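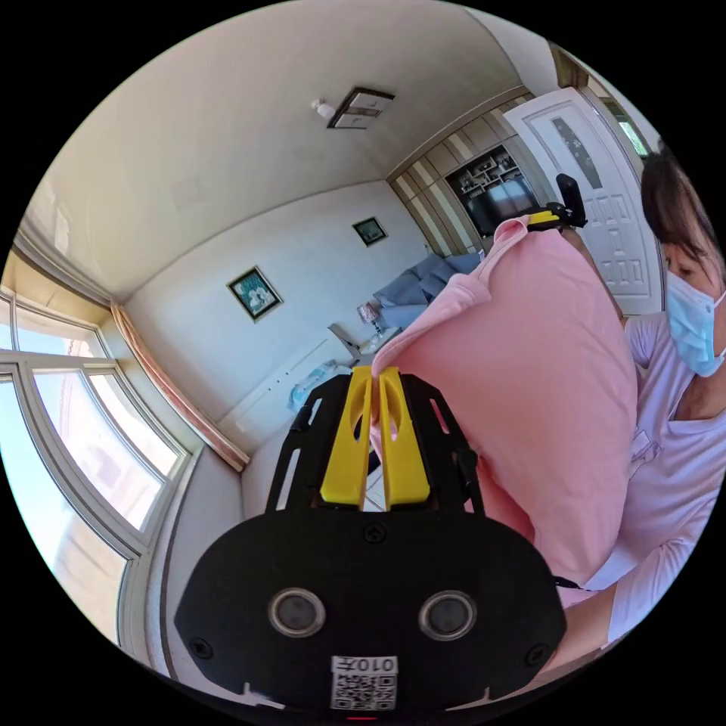 Jedetik Housekeeping Team, Laundry and Linen

Team pages > Jedetik > Housekeeping > Posts

Some small posts today about folding clothes, my favorite part of the work. I write them one after another, so please read from the top.

A pink one, soft cotton. With this kind of cloth I always want to begin too fast. First find the collar. If you have the collar, you know where is everything else.

When the garment comes up from the pile it is all bunched. Do not fight with it. Hold it at two far ends and let the rest hang down. Cotton is heavy enough to open most of its folds by itself.

Then lay it face down and smooth from the middle to the sides with a flat hand. I was smoothing from top to bottom for years, and I always had one long wrinkle in the back.

Sleeves: fold each one straight back over the body, then turn the cuff down along the side. If the sleeve crosses the middle, the finished piece will be fat in the center and the stack will lean.

Our shelf at Jedetik takes a folded piece 19 centimeters wide. I cut a piece of cardboard to this size and keep it on the table. New colleagues laugh at my cardboard, and after one month they ask to borrow it.

Last February we folded 1,463 pieces. I know because I had to write the monthly sheet. My shoulders also know.

A question I get often: hang or fold? Sweaters I always fold. A hanger makes two little horns on the shoulders, and steam does not always remove them. Thin shirts you can hang if you have the space.

We buy our washing powder from Clisent, in the 9 kilo bag. For pink and other light colors I use a little less than the bag says. Too much powder stays in the cloth and makes it stiff to fold.

Please look in the pockets before washing, also the small ones on the chest. One paper tissue can cover a whole load in white crumbs. I have learned this more than one time.

Tomorrow I will write about fitted sheets, if I am brave. Now it is 4 p.m. and the towels are waiting.

Comments

cieślak_home: Face down! I always did it face up and my collars looked terrible. Thank you.

Javis: What do you do with hoods?

Jedetik Housekeeping Team: Hood goes flat on the back, before the sleeves.

linen700: Waiting for the fitted sheets post. Mine are just a ball in the closet.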